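**Thread: preference votes in the council election, did anyone else get moved down the list??**

**wina_westside** wrote:

ok so full results for the Vollgate town council are finally posted and I'm confused. Our list (Wina Forward) got 3 seats. The person in 4th spot got more personal votes than the person in 2nd spot. And the 2nd spot still gets the seat. How. I thought the whole point of marking a name was that it counts

Tape grid and blue bin in all four.

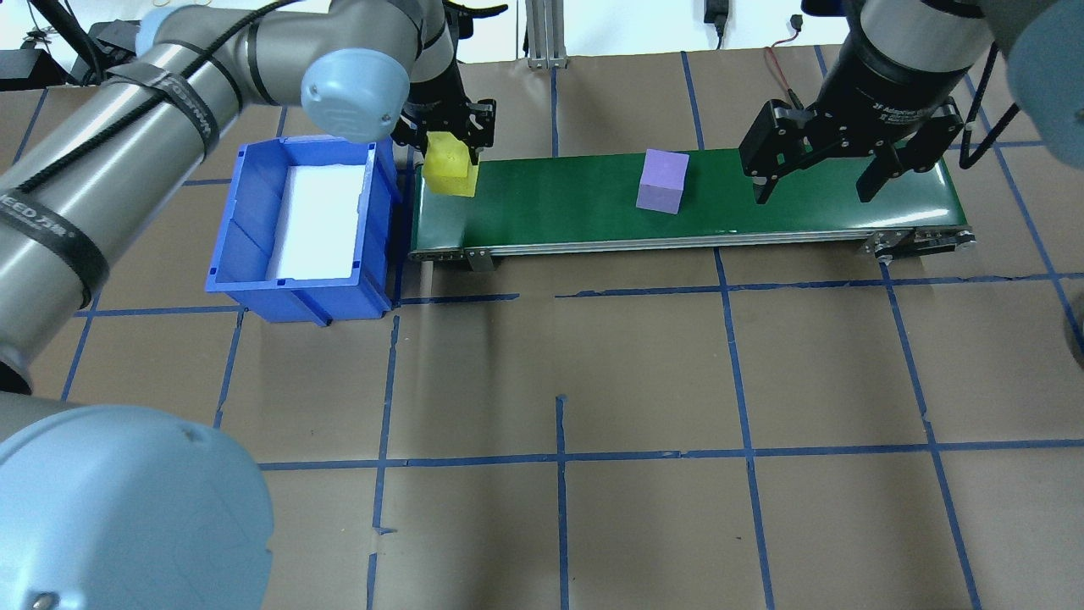
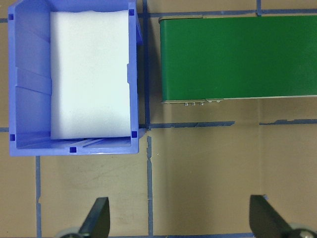
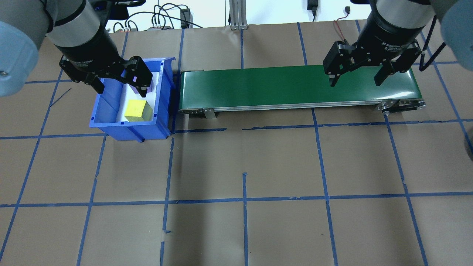
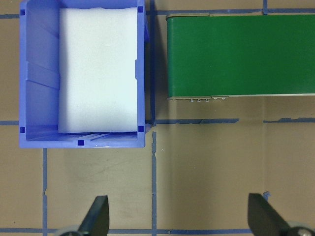 Anyway the numbers. 2431 votes for the list total. Our #4 had a really good night in the Judesance precincts, beat #2 in every one of them. No seat. Somebody explain it to me like I'm ten

---

**ballotnerd** wrote:

Threshold. You need a set share of your own list's total in personal votes before you jump the order. If #4 didn't clear it, list order stands, doesn't matter that they beat #2.

Look at the bottom of the results sheet, theres a line called "preference quota." What does it say

---

**wina_westside** wrote:

it says 142. no wait wrong column. that's Verhoeven's. Ours is higher. And yes #4 missed it.

By 42 votes!! I'm going to scream

---

**oldprecinct** wrote:

This comes up after every election here. It's a semi-open list. Says so on the back of the ballot in tiny print. Voters picked the list, the list picked the order, you need a real push to overturn that. I have no problem with it tbh. A party should be able to say who its top people are

---

**ferrylane** wrote:

Hard disagree. If the ballot has a box next to a name, people think the box does something. My mom votes in every election and she had no idea there was a quota. She was pretty annoyed when I told her

Either fully open or fully closed. The in between version is the worst of both

---

**oldprecinct** wrote:

Fully open and you get candidates from the same list running against each other for the whole campaign. We had that under the old rules. Flyers tearing down their own running mates. No thanks

---

**ferrylane** wrote:

Those flyers were one race. ONE. In one ward. And you bring it up every time

---

**ballotnerd** wrote:

Couple things before this turns into the flyer fight again

- quota is figured on list votes, so a bigger list = a higher bar for its own candidates. That's why Verhoeven's list has a lower one
- a vote for the list with no name marked still goes into that total. So people who don't mark anyone are making it harder for #4 to jump
- blank and spoiled ballots don't go in at all

The second one is what gets people mad and I kind of get it.

---

**wina_westside** wrote:

wait so everybody who just checked the top box hurt #4?

we TOLD people to check the top box. It was on the door cards. "Just mark the list, it's easier." omg

---

**quietmargin** wrote:

lol. yes. Verhoeven's people did the opposite, their card had the name and a big arrow. Their #5 got in over their #3. Same rules, they just read them

Not trying to be mean, I voted Wina

---

**countyline_k** wrote:

Can you ask for a recount on preference votes only? Asking becuase 42 isn't a lot and the Judesance boxes were counted really late at night

---

**ballotnerd** wrote:

You can ask. Has to be in writing and the candidate has to sign it, a supporter can't. Window is short, date's on the notice with the results. Notice on the town site is dated October 16, 2026 so start from there.

I wouldn't get your hopes up. Recounts here usually move a handful. And if the total list votes move too then the quota moves

---

**oldprecinct** wrote:

And there's a deposit. 100 dollars last I knew, back if the seat changes hands. Don't hold me to that, might have gone up

---

**countyline_k** wrote:

Cheap for a council seat

---

**ferrylane** wrote:

Would rather see the energy go into changing the rule. Charter review took written comments in July and I think I was the only one who sent anything on lists. They'll open it up again before the next vote. Show up then. Bring the results sheet

---

**oldprecinct** wrote:

I'll show up too. To say leave it alone

---

**ferrylane** wrote:

of course you will

---

**wina_westside** wrote:

ok talked to our #4. Not sure about signing, doesn't want to look like they're going after #2, they get along fine. Deciding tonight. Will post either way

also if anyone has the old door cards from the Judesance side can you send me the wording, I want to see if it was the same as ours

---

**quietmargin** wrote:

I have one on my fridge. Same wording. Sending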